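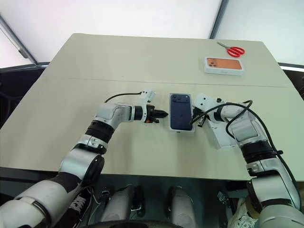 Social Media and Community Producer (in-house), Prasance

Permanent, full time or four days a week
Based at our Stesside studio, with up to 2 days a week from home
Starting in September, or sooner if you can

Prasance makes small, bright, slightly daft puzzle games for phones. We're looking for someone to run our social channels from inside the studio, sitting with the people who draw the characters and break the builds.

Until last spring an outside agency looked after our posts. They were good at it, and we parted on friendly terms, but everything had to be planned weeks ahead and by the time a joke had gone through sign-off it was usually dead. Since then our artists and our player support team have been sharing the work between them. It's been great fun, players have noticed the difference, and it has also started to eat into the time those people need for their proper jobs. So we're making it somebody's proper job!

What you'd be working on

Our biggest game is Skudex, a sliding-tile puzzle about a family of beetles who keep moving house. It has a lively and very opinionated set of players, many of whom send us drawings of the beetles (we have a wall of them by the kettle, and it is spreading towards the fridge). Skudex has 165 levels at the moment and a new batch is on the way, so there will be plenty to talk about from your first week.

The second game is still under wraps. You'd be the first person in a social role to be involved in a Prasance game before it's announced, and we'd love you to help decide how and where people hear about it.

What the job involves

Planning and writing posts for our accounts, mostly short video and pictures, with a bit of longer writing for the player newsletter.

Filming and editing simple clips around the studio. We have lights, a decent microphone and a lot of beetle plushies. Nothing needs to look like a television advert.

Replying to comments and messages during working hours. We have a rota for the evenings after a big update, you'd be on it no more than one night in four, and you get the time back.

Running the monthly fan art round-up, which includes asking permission, crediting people properly and choosing what goes in the newsletter.

Looking after a small paid promotion budget with our publishing lead, and telling us plainly when something isn't worth the money.

Writing a one-page note each month on what people liked, what they ignored and what they were cross about. The designers read this closely and have changed levels on the strength of it.

Working with Chung, the animation studio down the road who make our trailers, so that we get useful short cuts as well as the long version.

What we're hoping for

You've run social accounts for something other than yourself for a year or more. It could be a shop, a band, a charity, a football club or another game. It doesn't have to have been your whole job.

You write well and quickly, and can be funny without being unkind.

You can shoot and edit a short clip on a phone and add captions to it. We caption everything.

You're comfortable dealing with grumpy messages, and you know when to pass one on to somebody else.

You play games on your phone. Any sort – you don't need to be an expert, and you don't need to have played ours before applying.

It would be handy if you could draw a little, or speak a second language (we get a lot of messages in Spanish and Portuguese), but please don't hold back if neither applies. A degree isn't required for this post and we won't ask about it.

Pay and the rest

The salary band goes up in the pack we send to everyone who gets in touch, along with the full pension and holiday details. We pay the same rate for the same job and don't ask what you earned before. Four-day applicants get the four-day share of the salary and four days' worth of work, and we do check that.

You'd also get a work phone, a laptop, a yearly training budget of £1,095 to spend on courses or events of your choosing, and your birthday off. We close the studio between Christmas and New Year and that doesn't come out of your leave. We don't do crunch. Core hours are 10am to 4pm and you can arrange the rest to suit yourself.

The studio is on the first floor, with a lift, a step-free entrance at the back and a quiet room. Stesside station is a short walk away. There's covered space for bikes, though parking is tight.

How to apply

Send us a CV, or a link to a page that does the same job, and up to 3 posts or clips you've made and are pleased with. Under each one, write a few lines about what you were trying to do and how it went. One that flopped is very welcome if you learned something from it. No cover letter, please.

We'll invite a shortlist for a video call with two of the team, and send the questions beforehand. After that there's a half-day visit to the studio, including a short task on a made-up update. We pay for the half day and for your travel, and lunch is on us. Everyone who applies gets a reply, and everyone who reaches the call gets proper feedback if they want it.

If you'd like anything done differently at any stage, such as written questions in place of a call or a later start on the day, tell us when you apply and we'll arrange it.

The contact form is on our Jobs page – choose "Social and Community Producer" from the list. You can use the same form to ask for the pack or to book a quick chat about the job first.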